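La pinza que cerraba en vacío

Un fallo de calibración en una cocina simulada obligó al equipo de Jerkance a revisar nueve semanas de ensayos

Por Ylva Nordin
19 de mayo de 2019

El primer aviso fue una línea en el registro de Joton, el planificador de agarre que Jerkance ejecuta sobre su cocina simulada: fuerza de contacto nula al final del cierre. El brazo había recibido la orden de tomar un objeto pequeño de la encimera y depositarlo en un cuenco. La trayectoria se completó sin colisiones, los dedos se cerraron en el tiempo previsto y el sistema dio la maniobra por buena.

El origen estaba en dos comprobaciones que no se hablaban entre sí. Joton valida la posición final de los dedos; el módulo de contacto, heredado de una versión anterior, escribe la fuerza en un archivo aparte. Si la posición coincide con la esperada dentro de la tolerancia, la tarea pasa al estado siguiente aunque el archivo diga que la pinza no ha tocado nada.

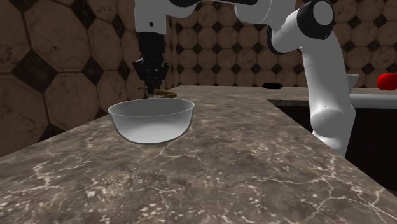 La desviación medida en el extremo de la pinza era de 7 milímetros en el eje vertical. En una pieza alta, un error de esa magnitud apenas altera el agarre. En una pieza baja y alargada, tendida junto al borde de un recipiente, basta para que las yemas pasen por encima. El controlador compensaba además en sentido contrario cuando detectaba cerca la pared del cuenco, de modo que el error crecía precisamente en la zona de trabajo más estrecha.

La causa se localizó en la tabla de transformaciones entre la cámara y la muñeca. Una actualización del entorno Nygård había cambiado el origen de coordenadas del último eslabón y la tabla no se regeneró. Como el archivo conservaba el mismo nombre y el mismo número de campos, ninguna prueba automática lo rechazó.

El equipo repitió entonces la tarea 100 veces con la tabla antigua y otras tantas con la nueva, variando la posición del cuenco y la orientación de la pieza. La encimera se mantuvo sin cambios en todas las series. Su veteado irregular interesaba por otro motivo: el estimador de profundidad tiende a confundir las vetas claras con aristas, y convenía separar ese efecto del error geométrico. 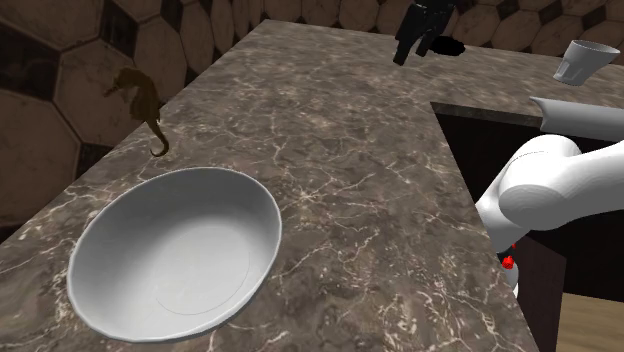

El cuenco, vacío, en primer plano; al fondo, la pinza sin ningún objeto entre los dedos.

Los resultados permitieron descartar el estimador como causa principal. Con la tabla regenerada, la desviación vertical quedó por debajo de 2 milímetros, dentro del margen de diseño. Persistió un residuo lateral que aparecía cuando el brazo se acercaba a la esquina alicatada y que el informe atribuye a la holgura modelada en la muñeca.

Más delicada resultó la cuestión de la seguridad. Jeltach, que integra el mismo planificador en una célula física, utiliza la señal de tarea completada para rebajar el nivel de vigilancia del brazo y autorizar el desplazamiento rápido. Una confirmación falsa en simulación estropea una estadística. En la célula, autoriza un movimiento a velocidad plena con una pieza que puede haber quedado suelta en el área de paso. La empresa suspendió el modo rápido mientras duró la revisión y lo restableció con una condición adicional: lectura de fuerza superior al umbral durante todo el intervalo de cierre.

Las vistas desde la muñeca ocuparon buena parte del análisis. Desde ese ángulo los dedos tapan parte de la superficie y los objetos oscuros pierden contorno, lo que dificulta verificar el contacto solo con imagen.
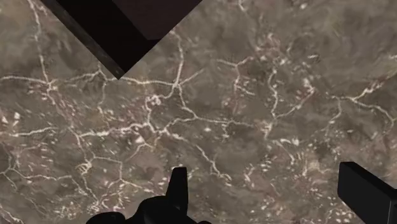

Vista casi cenital de la encimera, con dos partes negras de la pinza en el borde inferior.

La corrección distribuida por Jerkance unifica ambas comprobaciones en un único estado y añade una suma de verificación a la tabla de transformaciones. Si la versión del entorno no coincide, el brazo permanece en reposo y el registro indica el eslabón afectado. Los ensayos anteriores al cambio se han marcado como no válidos para el cálculo de la tasa de agarre, aunque se conservan para el estudio de trayectorias.

Queda pendiente el residuo lateral. La próxima versión de Joton, prevista para agosto, incluirá un modelo de holgura por articulación y una serie específica de pruebas junto a la pared.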